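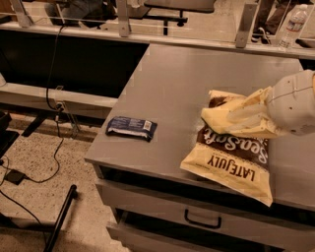

Chip bag, held by the neck. Hand from the right, head camera.

Wednesday, drawer desk, teleop session

Started at 10 with the desk task. Goal for the day was to get clean demonstrations of moving the things on the desktop and working the upper drawer, everything by remote control from the Cunby station. I was operating in the morning, and I also write this, so please excuse if it is mostly the operator's side.

Settings are the same as last week except the grip force limit. It was at the default and I lowered it one step before the first episode. With the default the bag makes a loud noise and I am afraid to burst it. Head camera position not changed. Run folder for today is 3602, the old one (1723) is closed, please do not write in it anymore.

Notes on the chip bag

The bag is harder than I expected. When I take it by the flat middle, the fingers slide on the film and the bag turns under the hand. When I come from the right side and close on the upper end, the film collects into a kind of neck and the grip is good. So from the fourth episode I did only this. The disadvantage is that the neck looks different every time, so the policy will see many shapes for the same grasp. I think this is okay, but I would like to hear another opinion.

Second thing: the bag should not be placed too near the front. If its corner hangs over the edge of the desktop, it comes down over the top of the drawer, and then the drawer and the bag are not independent anymore. I had to stop two episodes for this. They are marked "abort, bag in drawer" and should be left out of training. For the other episodes with the overhanging corner I am not sure. I kept them, with the tag "overhang", and we can filter later.

Lettering direction: the bag was upside down as seen from the head camera. I did not turn it between episodes. Tomorrow we should do half of the set with the bag turned, otherwise it will learn only one side.

Snack bar

Easy. It is stiff and it stays where I put it. I approached across the short side, fingers almost touching the desk. The only problem is the depth. From the head view I always believe that I am lower than I am, and I close too early. After a few tries I started to use the shadow under the fingers to judge it. It helps, but it is slow, and the slow approach is visible in the recording as many small stops. Selvanayagam's smoothing script can take the stops out, but I would prefer to record some episodes again.
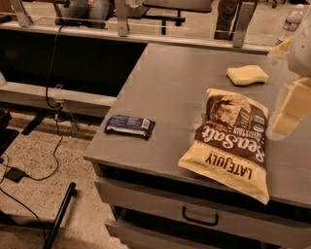 Sponge

The sponge was used as a third object for part of the episodes, toward the rear edge of the desktop. It is soft, so the force limit does not matter so much. What matters is the wrist. Near the partition there is little room behind the object, and if I come with the wrist tilted I worry about the glass. I rotated the wrist first, while still high above the desk, and then went straight down. Please do it in this order also when you operate. There is a soft stop in the Drutolis controller for the partition, but I did not check if it is still correct after the desk was moved in August.

Drawer

Opening a little is fine, I hook the fingers behind the black handle and pull. Opening completely is not possible from this base position, the elbow reaches its limit. A partly open drawer is enough for the task as it is written, so I did not move the base. If somebody wants the full opening, the base must go back and all the grasps on the desktop must be checked again.

Delay

The video delay was stable in the morning. After lunch it went up to 400 ms for some minutes and I could not work with it, I overshoot each time. Restarted the Jasano streamer and it was better. I did not find the cause. The episodes from this period are in the folder but tagged "delay".

To do
Turn the bag for half of the episodes.
Check soft stop at the partition.
Wipe the desktop before the next session, there is dust or crumbs on it and it shows in the video.
Ask if the grip force is saved for each episode or only once per folder. If only once, my note above is the only record of the change.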